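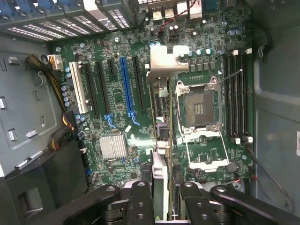 A reader wrote in after my May post to say that if a machine can put a card in a computer it can surely put plates in a dishwasher, and when was I going to stop being so gloomy about it. The email went on for a while and ended with a link to a video of something folding a tea towel.

I don't think I was gloomy. I said I wouldn't be buying anything this year, and I still won't. But the comparison with the dishwasher is a good one and I've been turning it over, so I'll try to answer it properly.

I mended computers for a living for a long stretch, first on a bench in Irkstead and then at Oritz, where we took in old office towers, stripped them, tested what was worth testing and sent the rest off for scrap. Fitting an expansion card was the sort of job we gave people in their first week. You take the side off, find the slot, line up the gold edge, check that the bracket is going down into the gap at the back of the case, and push. The push is firmer than most beginners expect. There is a point where the card gives slightly and drops home, and once you have felt it a few times you know it without looking.

Written down like that it seems made for a machine. The slot is always the same width. The card is always the same thickness for its type. Nothing is alive, nothing is slippery, and the board is screwed to the case so it can't wander off. A plate in a sink has none of those advantages.

The trouble is the rest of the case. Old towers have wires hanging across the board wherever the last person left them. There are capacitors standing up near the slots like little posts, and if you lean on one at the wrong angle you have broken the thing you came to mend. A card held edge-on gives you very little to see. When I did it, one hand held the card and the other moved the cables out of the way, and I never thought of the second hand as part of the job until I watched a machine try to manage with a single gripper.

And the cases are all different. In one week at Oritz I might open a tower with the drives in a cage at one end and the slots running one way, then another with everything turned round and a plastic cover clipped over the lot. We had a wall chart for the awkward ones and it was never up to date. A person looks, grunts, and finds the clip. A machine that has learned one case has learned one case, or that was the position until quite recently.

I went over to Valtside last month to see an arm at work in a repair shop. The shop handles returned computers, and the owner let me stand there for most of a morning. The arm is called Ryu, which I took to be a nickname until I saw it on the paperwork. It had a list of jobs and I was shown three of them.

The first was taking out memory sticks. It did this well. The latches at either end have to be pressed outwards and it pressed them outwards, and then it lifted the stick and put it in a tray. It was slow compared with me, but it would have gone on being that slow all day and I would have gone for my lunch.

The second was fitting a card. It got the card over the slot nicely, stopped, shifted a little, stopped again, and went down. On the first computer the card went in. On the second it went in at the front and not at the back, and the machine seemed to think it had finished. Someone pushed the other end down with a thumb. I asked whether that happened a lot and was told it happened less than it did.

The third was closing the frame over an empty processor socket, and that was called off halfway because the lever had sprung the wrong side of its hook. I have done the same thing myself, so I can't be smug. The difference is that I swore and unhooked it, and the arm waited.

The log on the wall said 2,219 cards fitted since they started keeping one, with 379 marked as needing a hand. I copied those down because the owner said I could. How you feel about them depends on what you're used to. For a shop with a person at the next bench it is a decent result, and it means one person can look after several computers at once. For my kitchen it would be hopeless. I am not going to stand next to the dishwasher putting a thumb on things.

So, back to the plates. My reader's argument is that the card is the fiddly job and the plate is the easy one, so the hard part is done. I used to believe that as well. But I count a job as easy when I can do it while thinking about something else, and that tells me how much practice I've had, and not much about the job. I have been handling plates since I was small. I know how a greasy one feels before it goes. I know which bowl won't sit on the bottom rack and that the wooden spoons don't go in at all. Getting any of that into a machine is work, and somebody has to do it for every kitchen, or find a way round having to.

Where I do agree with the email is that the hands have come on. When I left Oritz the grippers I'd seen could pick up a box and put it down somewhere else. Holding a thin card upright over a live-looking mess of slots and cables without dropping it was well beyond them. If you'd asked me then I would have said 20 years, and I'd have been wrong by a good way.

My guess now is that shop-floor work like the Valtside bench will be ordinary soon, with a person close by for the odd one that goes wrong. Laundry might come next, as a dropped towel does no harm. Washing up and cooking I'd put a good deal later, and I would put anything on the stairs last of all.

I have asked if I can go back to Valtside in the autumn. They are hoping to have the arm doing drive trays by then, seven to a case in the models they see most, and I'd like to watch it deal with the cables behind them. In the meantime the dishwasher here needs emptying and it's my turn.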